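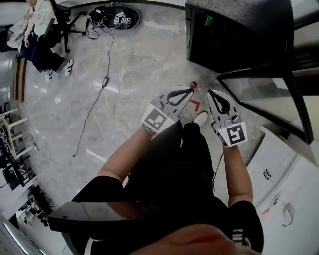

*Both hand grippers over the workshop floor, with the red ball and the corner mark in red tape just ahead of the left one.*

**Skasar build, April report to the Retavstead fund**

Spent to date: $2,308. Most of it went on the two grippers and the cabling.

The grippers exist and a person can hold one in each hand, as promised in the proposal. I'm less sure about the rest. We said we would bring you 100 clean recordings of someone picking up a small ball and setting it at a tape mark. We have 60 I would defend. The others lose track of a marker partway through, usually the one on the right gripper, and I don't trust software that claims to fill in the gap.

The fingers are the Stilunberg pattern, gray with the teardrop cutout. The write-up says the cutout lets them bend around whatever they grab. Maybe. On a ball they do fine, but a ball is an easy thing to pick up, and I would hold off on any bigger claim until we've tried a spoon, a sock and a full cup.

Cables remain a nuisance. The one from the right gripper runs back along the forearm and tugs when you reach. Rao sells a wireless kit that would fix this on paper. I haven't budgeted for it and don't recommend it yet, having seen no test of its delay that Rao didn't run.

Still open:

- marker mount on the right gripper, third version
- floor cable needs a proper route
- no arm has played back any recording

That last item is the whole point of the grant. I'm asking for 3 more months and no more money. If playback fails by then, I'd suggest we stop.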